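Grono: project report
Érica Batista, 2019-05-28

So, Grono is my final project for the games module, and it's a small stealth game where you play a moth trying to get out of an office block at night. I had grand plans in August. There were going to be 12 levels and a boss! What I've handed in has four levels, no boss, and a moth I'm quite proud of.

I built it in Eltura, mostly as we'd had a term of it already and I didn't fancy learning something new with a deadline coming. It's fine for 2D stuff, but the lighting gave me grief. The moth is drawn towards lamps, so light had to work as a thing that pulls on you and also as a thing the guards can see you in. My first go checked every lamp on every single tick and the game crawled along. I split each level into a grid and only checked the lamps in nearby squares, and after that it ran well enough on the old lab machines.

The see-through walls were the other big job. Guards can spot you through clear glass, while frosted glass only gives them a blurry shape, so they wander over and have a look. I wanted the player to get that straight away without a tutorial box popping up, and that meant getting the colour right – too white and my testers thought it was plaster. 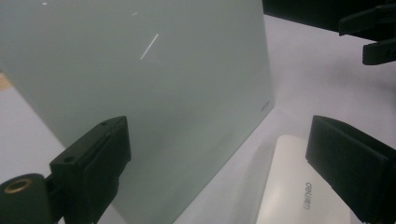
Frosted glass with a pale grey-green tint.

For testing I put a build up on Brillura and asked people on my course to share it. I got 300 downloads and 1,628 level attempts in the log (level 2 was the one everybody gave up on). I moved one guard and added a plant pot to hide behind, and the complaints pretty much stopped.

Sound was a bit of a rush. I used a free pack called Nigatu for the footsteps and hums, and recorded the wing noise myself with a bit of greaseproof paper. It's too loud in the menus, and I know about it.

If I carry on with Grono I'd like to sort the save system first, as it forgets which lamps you've switched off. Then maybe the boss, which was going to be a desk fan.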